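Grunarthorpe robotics club takes on breakfast

I popped in on the robotics club in Grunarthorpe this month to see how they're getting on with their entry for the Inasari Kitchen Challenge, and I came away wanting an omelette. The club has 11 members this year, most of them students, and they've picked cooking as their project. Teaching a robot arm to cook is a lot more fiddly than I'd imagined!

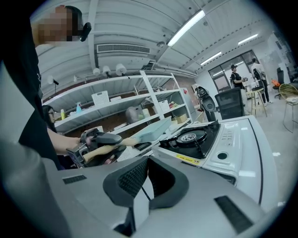
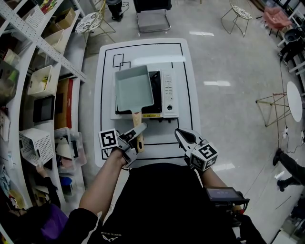

Practice with the hand-held grippers at the club's room in Grunarthorpe. The square pan is in the second photo.

The way they're going about it is quite clever, I think. Someone wears or holds the gear and does the kitchen job themselves, using grippers in place of fingers, and the recordings are then used to train the arm. So before any robot gets near an egg, a lot of students have to get good at moving pans about with big clumsy pincers. I had a go myself (they were very polite about it) and managed to chase a spatula right along the worktop without once picking it up.

The pan is one of those square ones for rolled omelettes. A round frying pan would have been easier to find, but the club liked the idea of the rolled sort. The folding is the hard bit, and the Challenge gives extra marks for anything that needs two hands working together. For now they're sticking to the simple parts: take hold of the handle, lift, tilt, put it back down where it came from. Then the same again from a slightly different spot, and again after that.

They had 900 recordings saved when I visited and they're after 1673 by the end of August. I asked why such an odd number and was told it came out of somebody's spreadsheet and they've all grown rather fond of it. Each go is short, but then the files need checking, and that's the job that gets put off. There's a rota for it on the club's web page, with quite a few gaps.

Money has been a bit tight, as ever. Seidel, the hardware shop on the high street, put in £800 towards parts in the spring, and most of it went on motors and a spare set of finger pads. The pads wear down faster than anyone had bargained for. If there's anything left over it'll go on train tickets to the final.

The arm they're training is called Drinanero. I'm told the name was the winner of a very long vote and that I shouldn't ask what came second. So far it can find a pan handle on a good day and close on it. Lifting is still hit and miss - it tends to let go a moment too early - and the members I spoke to reckon more practice runs with the pan starting at odd angles will sort that out. I hope they're right, as the first round is in October and they have to send in a video of the whole routine, unedited.

New faces are welcome and you don't need to know any programming. Steady hands and a bit of patience are more use at this stage, and you'll be shown how the grippers work on your first visit. Sessions start at 6.30pm and go on till nine or so. Bring a drink, as the kettle's broken again, and wear flat shoes if you can. Under-16s need a form signed by a parent, which you can pick up at the door.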